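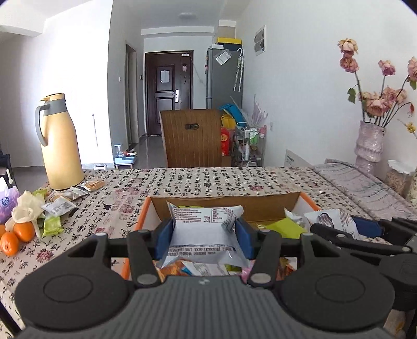 *Slide 1. Packet with dark red small print.*

**Asking a minister a question and getting an answer** (talk notes, October, 20 minutes if I behave)

Say hello, thank Leonie Pomare for the invitation and for the lift from the station. Mention that I worked in a minister's office for longer than I meant to, and that I wrote plenty of the replies I'm about to grumble at, so please be kind at the end!

**Slide 2: the Katene letter**

Read the first paragraph out loud, slowly. Hemi Tautahi asked when the Katene bypass money would be released. He got a page and a half back, very polite, thanking him for his interest in transport. Let people laugh, then ask them to find the date in it. (There isn't one. Give them a good minute with it, they enjoy looking.)

I'm fond of this letter, I have to admit, and whoever drafted it was good at the job. Point out "officials continue to work through options", which I must have typed myself on a great many wet afternoons.

**Slide 3: one question at a time**

If you send four questions, the office will answer the easiest and let the other three go quietly to sleep. Lindsay Pearce's letter about the Zotville clinic had one sentence in it with a question mark, and she had her reply inside the month with a figure in it: 2000 appointments moved elsewhere. Show her letter next to mine from the same year. Mine is the long one.

**Slide 4: petitions**

Somebody always asks. The Zotville petition had 999 names on it and there was a great fuss over finding one more, which Corey Mahuika tells far better than I do, so if he's in the room get him to stand up and tell it. Signatures help you get a meeting. You still need the one question ready when you walk in.

**Slide 5: writing back**

Quote their own sentence, give the reference number, ask again. Keep it friendly, as the person opening it is usually young and tired and hasn't had lunch.

Questions. Silvan has the roving microphone. Handouts by the door, and the tea urn needs switching on at ten to.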